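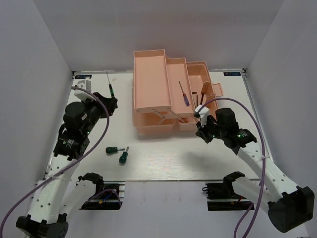
I'd barely got my coat off before Brigitta Thaler was talking toolboxes. She likes the sort with trays that step out as you open them, and pink suits her fine! "You can find a pink box in any shed," she told me. She runs the repair mornings at Nollgate (164 mended items since October, mostly lamps) and keeps her screwdriver up in a tray, with slender dark tools down in the deep part. "I leave the top tray empty for screws," she said. "Otherwise they end up in my tea."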